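Kitchen and worktop check, Mutiso Road playgroup hall
8th November

Lights: OK. All the ceiling panels came on first time, no flicker, and I gave them a good ten minutes while I did the cupboards.

Floor: OK, mostly. Had a good shuffle about in my socks (sorry!) and found no splinters. The mat by the sink still curls up at one corner, so I've taped it for now.

Plug sockets: OK. Covers on, no scorch marks. Kettle flex is fine too.

Plastic bowls and tubs: PASS, with grumbles. I ran a finger round every rim and held them up to the light, as see-through plastic shows a crack much sooner than the solid sort does.

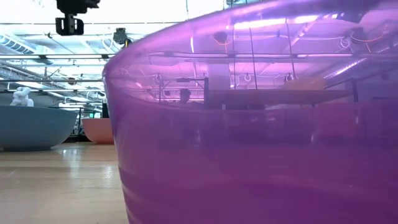 The purple one is still my favourite and it stays in use. The Kurnine mixing tub has a split near the handle and has gone in the bin, and two lids won't close properly any more, so please don't use them for anything runny!

Fridge: 3 degrees on the dial thermometer. Lovely.

Hot tap: 50 degrees, too hot for little hands. Same as in July. I've put the sign back up and rung Bumico about a mixer valve, but no date yet.

First aid box: FAIL. Only 9 plasters left and the eyewash is out of date. On my shopping list.

Fire blanket: OK, tabs hanging clear.

Still to do: top shelf brackets, once I've got hold of the tall steps.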